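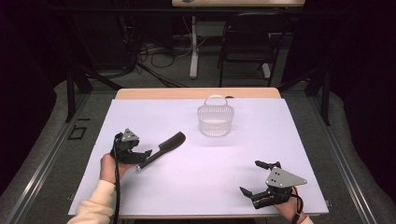
Lose the basket and use a shoebox, was the first thing I got told when I brought this up in the Miver group, and I'm not convinced, so I'm trying over here.

Comb into basket with two hand-held grippers, how do I get cleaner demos?

Posted by sockdrawer88 on Monday, February 14, 2022

Hi all! I'm in the intro manipulation class at Tromcombe and my project is a pick and place task. You start with a hair comb and a little clear basket on a white board, and you wear the grippers (one per hand) and put the comb in the basket. Later we train on the recordings and the policy runs on the class arms. We need 500 demos by the end of the term and I have 247, so I'm not even halfway, and I've already lost a whole evening to rewatching the bad ones.

My trouble is the comb. It's flat on the board and I usually go for the handle because it's narrow and it's pointing at me anyway. Sometimes the fingers close and it comes right up. Other times I get just the very tip, the comb swings around as I lift, and the wide end smacks the basket handle. Then I put it down, grab again, and the recording has this long fumbling part in the middle. Do I keep those? The handout says "natural corrections are fine" and that's the only line on the subject.

Also the basket is see-through and so pale that it nearly disappears on the white board. I like it because it's what I proposed and I'd have to redo everything if I switch. Is it going to hurt me?

Oh, and I only really use my left hand. The right one just kind of hovers there with the fingers open. Does that matter?

pinelake_rob

Did this class two years ago, different objects (spoon and mug) but the same kind of headache. Taking your stuff in order:

Grab farther up. If all you've got is the tip of the handle, the whole weight of the comb is hanging out past the fingers and of course it's going to swing. Slide the gripper forward before you close, so there's a good bit of handle between the fingers. I used to count to two in my head after closing and before lifting. It feels silly but my lifts got a lot steadier, and a short pause is easy to trim later if you decide you don't like it.

Fumbles - I kept the short ones and threw out the long ones. My rule was that a second try was okay and a third try meant I deleted it. Some people in my section kept everything and their arm learned to poke at the table for a while before doing anything, which was very funny to watch at the Aven demo night but not so great for the grade.

Basket, I'd leave it. What you do need is to move it around. If all 247 of yours have it near the back of the board a little to the right, then the policy is going to learn "go to the back, a little to the right" and will never have to look for a basket at all. Same deal with the comb angle. Turn it so the teeth point at you for a batch, then sideways, and so on. You'll hate the teeth-first ones! Do them anyway, they were the ones that helped us most when we tested with stuff scattered at random.

And check the cables before each batch. Mine liked to loop around my wrist and I'd get a tug right in the middle of a lift.

mudroom

just use a bigger comb lol

tallgrass_tinker

Agree with most of what pinelake_rob said, except I'd worry a bit more about the clear basket. We had a clear cup in our July club build and the camera side of it was a pain the whole way through. Before you record another 253 of these, train on what you have. Even a quick bad run will tell you if it's finding the basket. If the arm carries the comb over and lets go next to it every time, you've learned that now and not the night before it's due.

If it does miss, try something darker under the board area or a strip of tape on the rim, but ask first, because in my section changing an object counted as a new task and you had to start the count over. I don't know if they still do that.

On the right hand, either use it or park it. Pick one spot for it and go back there at the start of every demo. What you don't want is it drifting around over the middle for no reason, because the model copies that too, and then you have a second arm wandering into the first one. Or you could give it a job! Holding the basket steady while the comb goes in would be a nice two-handed version, and that thin handle looks like something you could pinch from the side. I haven't tried it with one like that, so do five or so and see before you commit.

The Phùng lab has open hours on the eighth floor if you want somebody to look over your recordings with you. Bring the raw ones, they can't do much with the trimmed files.

sockdrawer88

Thank you both!! (And mudroom, I looked, the store only had the one size.) I'm going to do the quick training run tonight and then start on teeth-first. I went back through and yes, the basket is in the same place in nearly all of them. Ugh. Parking the right hand by the front edge for now, and I'll ask about the tape in class.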